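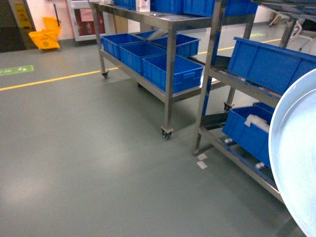 それは練習不足ではなく、椅子の高さの問題だと思う、とロクソラーナ・ミハイリュクさんからコメントをいただきました。先月、私が「シューベルトの遅い楽章で、どうしても弓が震えます」と書いた記事への返事です。読んだとき、少し笑いました。十年以上チェロを弾いてきて、椅子のことを真剣に考えたことがなかったからです。

それで次の合奏の日に、折りたたんだ毛布を椅子の上に敷いて座ってみました。右の膝が少し下がり、楽器の角度が変わりました。弓の震えが消えたとは言えません。でも、長い音の終わりのところで、腕が前より楽でした。ロクソラーナさん、ありがとうございます。毛布はまだ使っています。

さて、今日は12月17日(火)です。日曜日に、私たちの室内楽の会の冬の演奏会が終わりました。忘れないうちに書いておきます。日本語で長い文章を書くのは今でも時間がかかりますので、変な表現があったら、どうぞ教えてください。

会場はサットモントという小さなホールでした。席は80です。前の年までは教会を借りていましたが、冬はとても寒くて、調弦がすぐに狂いました。今回のホールは暖かいかわりに、響きがとても乾いています。リハーサルで最初の和音を弾いたとき、音がすぐになくなって、四人とも顔を見合わせました。教会では、弾き終わったあとも響きが助けてくれました。ここでは自分の音の最後まで、自分で面倒を見なければなりません。

曲目は三つでした。最初にハイドンの弦楽四重奏曲、次にドボシュという若い作曲家の小品、休憩をはさんでシューベルトの「ロザムンデ」です。ドボシュの曲は今回が二度目の演奏でした。楽譜は手書きで、チェロのパートには一か所、ト音記号なのかテノール記号なのか分からないところがありました。作曲者にメールで聞いたら、「どちらでも面白いですね」という返事が来ました。困りました。結局、ヴィオラとぶつからないほうを選びました。

第一ヴァイオリンはチン・イスルさんです。イスルさんはテンポについてとても厳しい人で、私はテンポについてとても甘い人間です。ハイドンの終楽章では、練習のたびに同じところで意見が分かれました。再現部に入る前の休符を、私は長く待ちたいのです。イスルさんは、待つとお客さんが終わったと思って拍手をする、と言います。本番では、イスルさんの言うとおりの長さで弾きました。それでも客席の後ろのほうで、一人だけ拍手をした方がいました。休憩のとき、イスルさんは何も言わずに私の顔を見ました。

シューベルトの話をします。第一楽章の始まりで、チェロとヴィオラは低いところで小さく動きつづけます。この音型を日本語で何と言うのが正しいのか、私はよく知りません。「ふるえる」と言った先生もいましたし、「ざわざわする」と言った先生もいました。私は「ざわざわ」という言葉が好きです。私の母語には、これとちょうど同じ言葉がありません。弾くときは、木の葉がざわざわするくらいの速さと弱さを考えるようにしています。本番の出だしは、正直に言うと、少し強すぎました。ホールが乾いているので、聞こえないのではないかと心配になって、弓に重さをかけてしまったのです。録音を聞くと、八小節目くらいから落ち着いてきます。

第二楽章は、よくできたと思います。あの歌の旋律は第一ヴァイオリンのもので、私は下で歩いているだけですが、歩き方で歌が変わります。イスルさんは、その日は練習のときより少しだけゆっくり歌いました。あとで聞いたら、自分では気がつかなかったそうです。

アンコールは用意していませんでした。拍手が続いたので、舞台の袖で相談して、ハイドンの緩徐楽章をもう一度弾きました。楽譜を休憩のときに片づけてしまっていたので、取りに戻るのに時間がかかって、お客さんを待たせてしまいました。申し訳なかったです。次からは、最後まで全部の楽譜を舞台に置いておくことにします。

入場料は一人700円でした。高校生以下は無料です。受付でアンケートの紙をお渡しして、19枚返ってきました。全部読みました。「二曲目が難しかったが、もう一回聞きたい」と書いてくださった方が何人かいて、作曲者にも伝えました。「椅子が固い」という意見もありました。椅子の話はやはり大事なようです。「曲の前に少し説明がほしい」という意見については、四人で話しているところです。私は話すのが苦手なので、できればヴィオラの人にお願いしたいです。

来年の予定も少し決まりました。6月に、タースソープの音楽祭の小さな舞台に出ます。持ち時間は最大21分で、入れ替えの時間も入っています。ロザムンデの全曲はとても入りませんので、第二楽章だけを弾くか、別の短い曲を探すか、まだ迷っています。イスルさんは短いハイドンを一曲全部弾きたいと言っています。私は、繰り返しを省いてまで全部弾くのはあまり好きではありません。もしチェロの方で、短くて、低い音がよく歌える四重奏曲をご存じでしたら、コメント欄に書いていただけるとうれしいです。

弦のことも一つ書きます。前にご質問があった下の二本ですが、秋からジルンスカの弦に替えました。張ってから一週間くらいは音が固くて、失敗したと思いました。今は気に入っています。ただ、乾いたホールではC線の立ち上がりが少し遅く感じられますので、春になったら、もう一度前の弦と比べてみるつもりです。そのときにまた書きます。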